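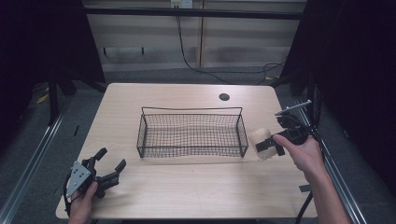
## 3. Setting up the desk basket

Do this before anything goes in the drawers. Takes 5 minutes, 15 if the table's still full of stuff.

1. Clear the tabletop. Wipe it, let it dry.
2. Put the wire basket near the middle, long side running left to right. Handle goes to the back.
3. Keep the round cable hole in the far corner open. No basket over it, no cups.
4. Check the basket sits flat. Rocks? Press down on the high corner, gently. Still rocks - swap it, spares are in the Bruva box.
5. Load small things first. Rolls and cups lie on their side, tall ones at the ends. Nothing heavier than 200 g each.
6. Leave 2 fingers of space at the front so people can get a hand in.

**Note:** mesh is open at the bottom. Clips, pins, loose screws need a tray or they end up on the table, then in the carpet. Ask Manon Tremblay for trays, she has teh key.

**Note:** anything with a rod or stick poking out goes in last, pointing away from the chair.

**CAUTION:** don't lift a full basket by the handle. Both hands, one under each end.

**CAUTION:** cables at the back stay where they are. Walk round them, dont drag the table over.

To empty: reverse order, wipe mesh with a dry cloth. Missing or bent baskets - tell Jaxon Zacharias before you order another.

Drawers are in section 4.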